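Harms House Linen Swap, minutes of the spring meeting
Mar 7, 2018

I'm taking the notes again, so you get them my way (chatty, sorry, and typed up with a cup of tea going cold next to me).

1. Last meeting's minutes
Read out, one spelling fixed, agreed.

2. Money
We have $1,540 in the account after paying for the new shelves in the back room. The washer repair still has to come out of that. The Prumusden grant form is in the mail and we should hear by August. I was asked to keep a copy this time and I have, it's in the blue folder!

3. Towels
This took up most of the evening. We've sent out 3,851 pieces of linen since the swap started and more than half of them were towels, so everybody had an opinion. Some of us fold in thirds, some roll, and one person does a thing with the corners that I couldn't follow even when she did it twice. We went round and round, and then we voted. Bath towels get folded in thirds the long way and then in half, hems inside. Hand towels get rolled. Washcloths go in bundles of seven with a piece of string.

Terry cloth gets a good shake before folding so the loops stand up again. Anything that has been sitting in a heap gets opened out flat on the table first, and you look at both sides for pulled threads and stains before it goes anywhere near a shelf.

We also talked about the cloth on the sorting table. I like the dark green, it shows up lint and I can find the edges of a pale towel on it. Two people would prefer white. We're keeping the green until it wears out.

4. Labels
Etorance quoted us for a box of iron-on labels and Odance quoted us for the sew-on kind. Sew-on won, 30 sheets to begin with. I'm ordering them this week, and if you have a sewing machine that behaves itself, please tell me!

Actions: me, labels and the grant copy. Everyone else, bring back any baskets you've borrowed (I have two of them in my hallway, so I'm talking to myself too).

Orange terry towel, bunched up on the green cloth:

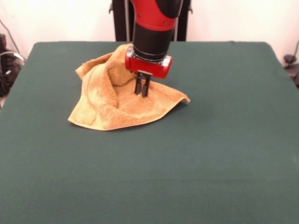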